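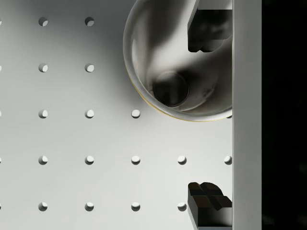

Demonstration teaching (robotics)

Demonstration teaching is the practice of getting a robot to do a job by having a person do it first through the machine. The person either pushes the arm along by hand or drives it from a distance with a controller, and the joint positions and camera views are saved. A program is then fitted to those recordings in the hope that it will do the same thing alone. The name suggests something close to a teacher and a pupil. Critics of the field consider that generous.

Methods

In hand guiding, the operator takes hold of the arm and moves it through the task. It needs little training, but the operator's own arms and sleeves get into the camera views, and a heavy arm tires people quickly. Fine finger work is hard to do this way.

In remote control, the operator works from a handset, a pair of gloves or a smaller copy of the arm. The views stay clean. The cost is touch: most setups send back no feeling of contact, so a person who could pick up a mug blindfolded has to learn to do it by eye. Early recordings tend to be slow and full of pauses, and a program fitted to them will often copy the pauses too.

Both methods can also be used in simulation, where the operator drives a rendered arm among rendered objects. Typical props are household goods such as plates, mugs, cans, bowls and baskets. Resetting takes a keystroke and nothing breaks. Whether skills learned this way carry over to a real kitchen is disputed, and claims that they do are usually made by whoever built the simulator.
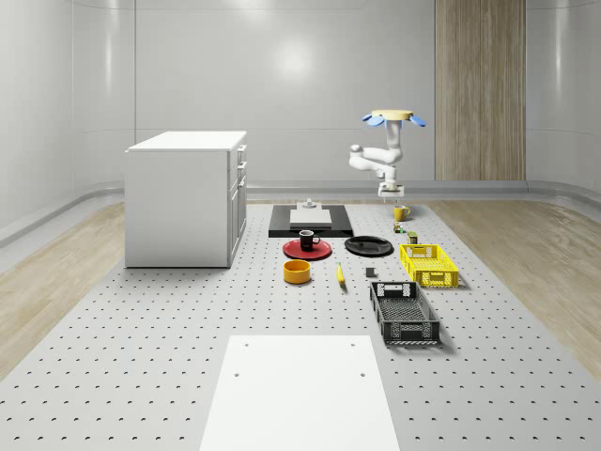 Reported results

Success rates in this area should be read with care. The Horen collection, often cited as a large one, lists 2,122 demonstrations, of which 648 were kept after review. The published summary gives no rule for what was thrown out. The later Taswood trials reported good results on a set of bowl and basket tasks, but each task was tested from only 3 starting layouts, all of them close to layouts used in the recordings.

Lok-yiu Pan repeated part of the Taswood work with 40 new demonstrations per task and a different operator. Pan found that the fitted program did well when objects stood where the operator had put them and badly when they were shifted by the width of a hand. Supporters answered that more recordings would close the gap. Pan's reply, that this had also been the answer the last time, is quoted more often than the findings.

Camera placement

Many systems add a camera near the gripper, looking out past the fingers. Such a view is good for the last few inches of a grasp and poor for nearly everything else. Part of the picture is taken up by the gripper itself, and a large or shiny object can fill much of what remains. Polished metal is a known trouble, as its reflections change with every movement of the arm. 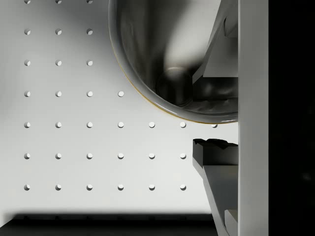 View past the gripper in simulation, with a metallic bowl and the perforated surface.

The Maeng toolkit pairs this view with a fixed one across the whole workspace. Grarklow, a rival package, leaves the choice to the user. No fair comparison of the two has been published, although both sets of makers have issued charts.

Criticism

The most common complaint is that the human labor goes uncounted. A task described as learned by the robot may rest on weeks of paid driving, and the operators are seldom named. A second complaint concerns the word "task" itself, which may mean clearing a table in one paper and lifting a single can in another.

See also

Hand guiding
Remote manipulation
Simulated workspaces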